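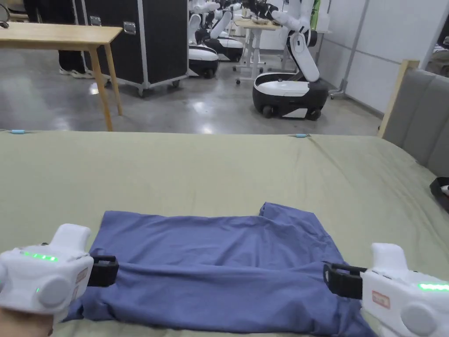
About Parkis

Parkis is a nonprofit legal aid organization for children and young people who have left forced labor or are at risk of entering it. We give free advice, represent clients before labor inspectors and courts, and train school staff to recognize warning signs.

The organization was registered in Irnance by Merja Kemppainen and Iqra Pirzada, both labor lawyers. We now employ 14 people in two offices. Since registration we have opened 2,092 case files, of which 1,215 concerned unpaid or withheld wages. The remainder cover confiscated identity papers, debt bondage and unsafe work.
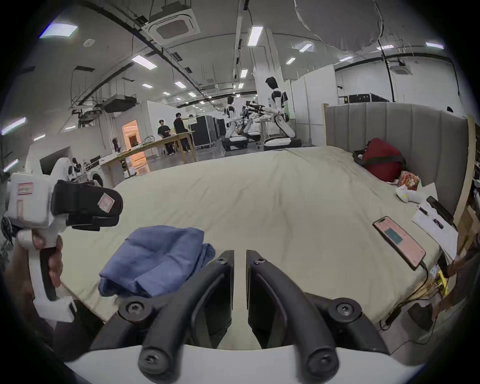 Black gripper fingers over a beige sheet, with a second hand-held gripper at left.

How we work

A case begins with an intake interview in the client's own language. A lawyer reviews the file within 21 days and states in writing whether Parkis can act. Clients may withdraw consent at any stage. Files are kept under restricted access and are not shared with immigration authorities unless a court orders it.

We accept no funding from employers or recruitment agencies. Accounts are audited each year by Salminen – the report is available on request.
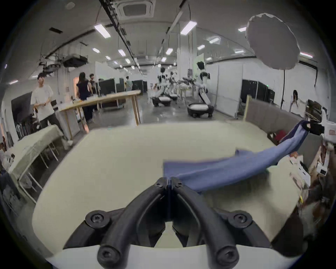
Blue cloth held between two grippers.

Staff contacts

Legal director: Merja Kemppainen
Intake and interpreting: Iqra Pirzada
School training: Lenni Ojala
Data protection: Helmi Toivonen

Complaints about our service go to Oskari Oksanen, who does not handle cases. Walk-in hours at the Hekum office are posted at the entrance and change in August.

Page last revised 9 Aug 2024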